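Play Kitchens and Pretend Markets: The Gallery

Posted August 22, 2025

I have been waiting all summer to put this page together! Back in May I asked readers of the Nornasdale Toy Shelf to tell me about the pretend groceries living in their homes, classrooms and waiting rooms, and over 1000 of you wrote in. I read every message. I laughed a lot, I got very jealous of one miniature cheese counter, and I came away convinced that there is no such thing as too much fake fruit.

If you're new, the Toy Shelf is where I write about play food of every kind: felt, wood, plastic, knitted, the squeaky stuff from the bottom of the bin. I grew up with a shoebox of plastic vegetables and a tin cash register that only rang on the sevens, and I still think a child with a basket and something to put in it is set for the afternoon.

A few things that came up again and again in your letters, before we get to fruit.

Baskets beat boxes. Joni Saarinen runs the Bostari play corner and swears by open baskets for everything, even the tiny pieces. Kids can see what's inside, they can carry it across the room, and cleanup goes faster when there's no lid to lose. I switched over my own shelf after reading that and I'm not going back.

Real bags make the game. Paper, plastic, string, a folded tote from the hall closet — the minute there's a bag, you have a customer. (For the littlest shoppers, keep to cloth or paper and leave plastic bags to the grown-ups.)

Mix your fruit! Several of you confessed to owning nothing but apples. Séverine Aubert wrote from the Assefa library, where the toy shelf gets a new odd fruit each season, and says the children always go for the one they can't name. They make up names for it, they set outrageous prices, they argue over how you'd peel it. One four-year-old charged her 4000 dollars for a mango and wouldn't budge.

Washing is easier than you think, too. Hard plastic fruit gets warm water and dish soap in my sink, then a long sit on a towel. I do mine 10 or 11 at a time so I don't run out of towel. Anything hollow gets a good squeeze first — you'd be amazed how much bathwater a toy lemon can hold.

Now, the fruit stand!
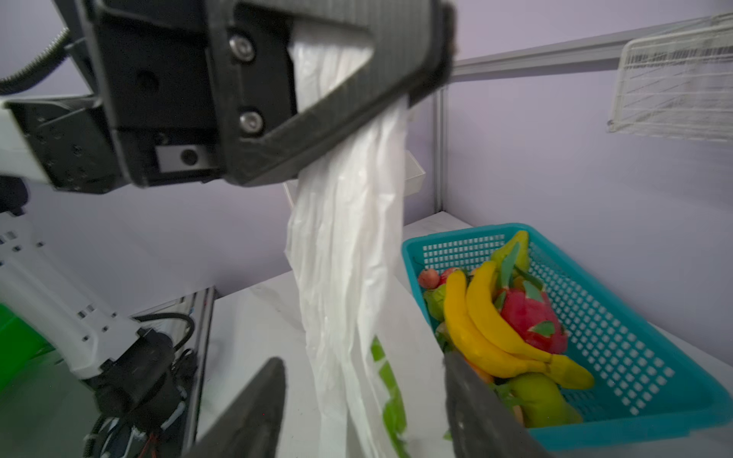
Bananas up front and a pink dragon fruit behind them, all in a turquoise basket. I love the green tips on that dragon fruit, and the bag with the green print is just right for a trip to the market.

Doesn't that color make you want to go shopping? Bright turquoise does such nice things for yellow, and I'm a sucker for a basket with little square openings. The pear shape tucked under the bananas is a favorite of mine as well. Pears never get enough attention in a play kitchen.

Next up on the Toy Shelf is bread. I have an Enen baguette on my desk already, and I'd love to hear about your rolls, your bagels and your strange little pies. Write to me through the contact page, and tell me what your shopkeepers are charging these days!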